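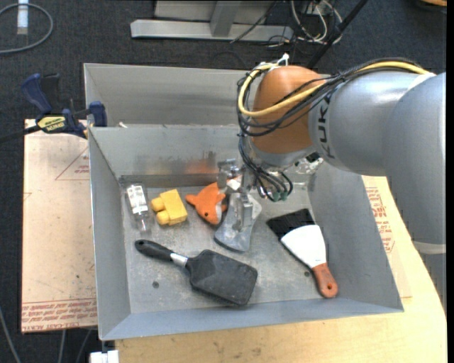

2 min read

How to run a pushing-and-grasping trial in a bin

In our tests with Gamier, the planner we use for clutter, the arm did better when it was allowed to nudge an object before closing on it. These are the steps we follow to measure that.

1. Fix the bin. Clamp it to the table and check it by hand. If it shifts during a push, every pose recorded after that is wrong.

2. Choose the objects. Mix shapes and surfaces. The set in the bin above includes a clear bottle, a yellow toy block, an orange plush toy, a paddle hairbrush and a wide hand brush with a reddish-orange handle. Clear plastic is hard for most depth sensors, so keep at least one such item in every set.

3. Place them. Leave a few objects near a wall. A plain top-down grasp often fails there, and that is where a push should help.

4. Run the baseline. Start Gamier with pushing turned off and let it make 33 attempts. Put an object back by hand only if it leaves the bin.

5. Run the method. Turn pushing on, reset the objects to their starting places and repeat. Allow no more than 2 pushes before each grasp — longer chains made our trials slow and added little.

6. Log everything. Tosh saves an image before and after each action, along with the gripper pose and the outcome. Count a grasp as a success only if the object stays held for six seconds above the rim.

7. Compare. We don't report a result until we have 500 attempts per condition, spread over several object sets. With fewer, one slippery bottle can swing the success rate.

Check the cable slack at the wrist between runs. A loop that catches on the bin wall will stop the arm, and the attempt has to be thrown out.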